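Killotach Handover Challenge

The Killotach Handover Challenge, usually shortened to Killotach, is a student robotics competition in which teams program a robot arm to exchange small everyday objects with a person. It is organized by the Osberg Technical College robotics club and takes place each April. Entry is open to teams from secondary schools and two-year colleges. The contest is named after the Killotach arm, a training arm built by students at the college for the first event and since retired.

Background

The competition grew out of a second-year course in applied control taught at Osberg by Fitzgerald Blackwood. The course ended with a pick-and-place exercise in which an arm moved parts between two trays. Blackwood replaced the exercise with a handover task after finding that most groups solved the tray version with fixed positions and made little use of sensor data. In a handover, the position of the object depends on the person holding it and changes from one attempt to the next, so a stored position is of limited use.

The robotics club opened the exercise to outside teams the following year. The rules were written by Darnell Nguyen-Tran, then a student member of the club, and the current rule book still follows his numbering. A revised edition dated 25 February 2019 added the flat-object class and removed the bonus for speed, which judges had blamed for a number of dropped parts.

Format

Each team has one station, consisting of an arm, a control computer and a monitor. Teams may bring their own arm or use one lent by the organizers. Two-finger grippers are the most common type. Suction cups are allowed in practice but not in scored rounds — a rule that has been challenged several times and kept each time.

A round is made up of 19 attempts divided between giving and receiving. In a receiving attempt, the person holds out the object and the gripper must close on it and carry it to a marked area. In a giving attempt, the arm presents the object and must release it when the person pulls. The person is always a member of another team, chosen by draw, and may not be told how the program works. Verbal cues are not permitted.

Objects are divided into three classes: rigid, soft and flat. The flat class includes cards, thin packets and folded paper. It is generally considered the hardest of the three. A thin object gives the fingers little depth to close on, and a small error in wrist angle can bend it or push it out of the person's hand. Depth sensors also tend to lose a card when it is turned edge-on.

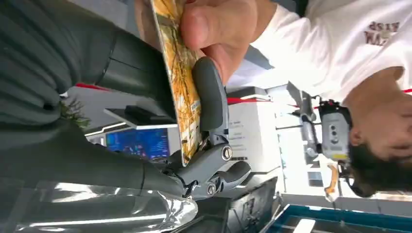
Teams have taken several approaches to the flat class. The simplest is to hold the wrist at a fixed angle and rely on the person to adjust. This scores well with a cooperative partner and poorly otherwise. A second approach estimates the plane of the card from a wrist camera and turns the gripper to match before closing. A third closes slowly and watches motor current for the first sign of contact, then stops and waits for the person to let go. Most entries in recent years have combined the second and third.

Release is treated as a separate problem. If the gripper opens too early the object falls, and if it opens too late the person has to tug. The rule book sets a limit on pulling force, measured with a spring gauge during inspection, and a team that exceeds it loses the attempt.

Scoring

Each attempt is worth up to 100 points. Points are taken off for visible bending of a flat object, for a second closing motion and for any contact between the fingers of the gripper and the fingers of the person. A dropped object scores zero. The highest total recorded in the history of the event is not directly comparable with present scores, as the earlier rules included the speed bonus.

Safety rules limit the speed of the arm whenever a person is within reach. A team member must stay at the stop button for the whole round and may not carry out any other task. Soft covers on the arm are optional and do not affect the score.

Training data

Teams are allowed to train on recorded handovers. The organizers keep a shared archive, known as the Hrytsenko set, which held 2,454 recordings at the last published count. Of these, 2,000 are open to all entrants and the rest are held back for inspection tests. Each recording contains wrist camera video, joint positions and motor current. Teams that add recordings of their own must label the object class and the direction of the handover, and must have the written consent of any person who can be recognized.

Control software

No particular software is required. Many school teams use Brilteck, a block-based control program maintained by former club members at Osberg. Brilteck handles arm motion and gripper commands but has no vision functions, and teams that use it usually run image processing as a separate program and pass the results across a serial link. The delay on this link was a frequent source of failed attempts until a buffered version was released.

College teams more often write their own controllers. The rule book requires that source code be submitted at inspection, where it is checked for timed release sequences. A program that opens the gripper after a fixed delay, without reading any sensor, is disqualified from giving attempts but may still compete in receiving.

See also
Human–robot interaction
Robot end effector
Student robotics competitions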